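Open day at the Cudthorpe Rd automation lab, who went?

Forum index > Automation and shop floor > Events

ruxpop
Went to the Evitz open day on Tuesday and figured I'd write it up while I still have the handouts. They had the usual coffee and a 19 page brochure, then split us into groups of 17 and took us through in turns. Our group got Arlo Mercado, who runs the cell planning side. He stayed on topic and answered what he was asked.

The main stop was the assembly demo. They build the whole cell in simulation first, then run the arm through the job on a big screen while somebody talks over it. The job is a small assembly on a base board, with a gripper doing the placing from above. I asked for the stills afterward and he sent a couple.
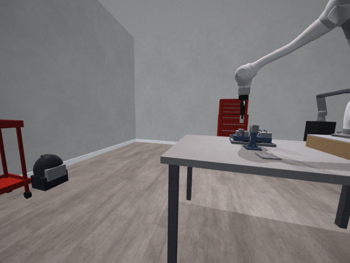 Did they run it on real hardware too, or only in simulation?

Only in simulation while we were there. Arlo said the physical cell is due in December and the table height still isn't final.

toolcrib_dan
So you drove out there to watch a screen. I could have done that at home.

ruxpop
Sure, but you couldn't have asked questions at home. We had them stop it and go back over the approach move three times. One guy wanted to see what happens if the part sits a little off, so they shifted it and ran it again. It missed. They left it up and talked through it, and I got more out of that than the clean run.

mkettle
I was in the afternoon group. Ours didn't miss, but ours didn't get shifted either. Do you remember how far they moved it?

ruxpop
Didn't write it down, sorry. It looked small from where I was standing.

toolcrib_dan
My problem with these demos is contact. Anybody can make a simulated arm hang over a table and look good. Putting a small part into a tight spot is where it falls apart, and the sim will tell you whatever your friction settings tell it.

cukero_fan
Partly agree. We use Cukero for our planning at work and the reach and collision checks have been dead on. Contact is another story. We had a part that seated every time in sim and jammed on the second try on the floor — burr on the edge, nobody had modeled a burr.

ruxpop
Arlo said close to the same thing. He trusts it for reach, clearance and camera placement. For insertion he said they do 2,000 sim runs with the part position varied and then 300 on hardware, and the 300 are the ones he shows to the customer.

The part I hadn't seen before was the close view. They put a second view up from near the gripper, so you look along the fingers toward the assembly. From the room view I thought there was plenty of space. From the close one you see how near the finger tips are to everything else.

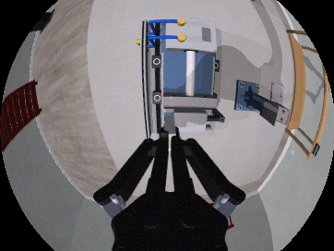
They kept that view up for most of the second half, and people asked better questions once it was on. Somebody from Butkienė wanted to know if the fingers could be swapped for shorter ones, and Arlo said yes but then the palm gets too close on the way in. He'd rather change the approach angle. They tried that live and it took a few minutes to set up, so if you go, expect some waiting.

mkettle
They skipped the angle change with us. Ran out of time I guess. We got a longer talk on cycle time, and I wasn't convinced by it. He was quoting the move times with no allowance for a failed pick.

toolcrib_dan
There it is.

mkettle
I did ask. He said retries get added after the hardware runs. Fair enough, but then don't put a cycle time on a slide yet.

ruxpop
I'd go along with that. We got the same slide and I crossed the number out in my notes.

cukero_fan
Is it worth the trip for somebody who already does offline programming? It's a long drive from Cludthorpe.

ruxpop
If you already have a planning package, the first half will be old news. The second half I'd still go for. Get in a morning group if you can — they were less rushed and we had time to mess with the setup.

mkettle
Second that on the morning. Parking was full after lunch too.

toolcrib_dan
I'll wait until the real cell is up. If they do another one after December somebody post it here.

ruxpop
Will do. I'm on their mailing list now. Ruxandra Pop on the sign-in sheet if anybody from the morning group is reading, I still have your pen.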